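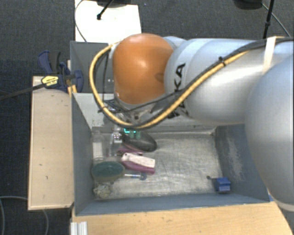 Setting Up a Bin-Picking Cell: Ground Rules for Cables, Clamps and Test Items

15/05/2024
By Lawal Nwachukwu

These are the rules we use at Rinura when an arm has to reach into a deep bin of mixed household goods. They cover the bench, the cables and the items. They do not replace the risk assessment for your cell or the manual for your arm.

1. Fix the bin before you teach any points

A bin that slides even a little will spoil every taught position. Clamp it to something that does not move, and keep the clamp handle outside the path of the arm. A bar clamp on a side panel works well, with thin strips of wood near the jaw if the panel marks easily. Push hard on each wall by hand. If anything shifts, clamp again and start over.

2. Dress the cables for the worst pose

Tie the bundle to the links, and leave a loop at the wrist long enough for full rotation. Too short and it pulls on the connector. Too long and it hangs into the bin and snags on a wall. Jog the arm slowly to all four corners at floor depth with one person watching only the cables — the person on the pendant will be looking at the gripper.

Loops around the wrist can also hide the gripper from a camera. Check the view at each corner while you are there.

3. Choose items that will give trouble

Mix shapes and surfaces. Include something clear, something shiny, something soft and something small. Put at least one item tight against a wall and let a few others touch. An easy bin gives you a good score and very little else.

4. Keep people out of reach

Run at reduced speed until the program has finished 200 picks without a stop. Do not reach in to straighten an item while the drives are on. Stop the arm, confirm the stop on the pendant, then reach in.

5. Write it down

Log the item list, the layout and every change to the cables or clamps. Ragnvald Halvorsen checks our logs each March and sends back any run with no layout noted. Last time that was 79 of 352.

We use cookies to remember your settings. Accept | Manage choices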